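Home Trails Huts Getting There Contact
Search this site Go

Filed under: Hiking, Long-distance routes

The Vullesik ridge walk opens in May with 22 km of marked path and one new hut. Amerley Akpalu, who planned the route, says most people will need two days. "You can do it in one, but you'd miss the lake," she says.

The hut at Tetteh sleeps 19 and stands at 1,017 meters. Bunks must be booked ahead. "We turned four people away on the trial weekend," says Akpalu. "I didn't like doing it."

Water is the weak point. There is a spring below the hut and then none until Brevus.
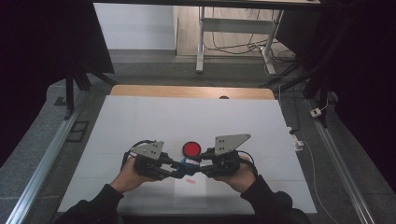 Farhad Najafi would have started the walk at Brevus, he says, and left "the long climb for the second morning." Akpalu has heard this before. "The bus goes to Vullesik," she says.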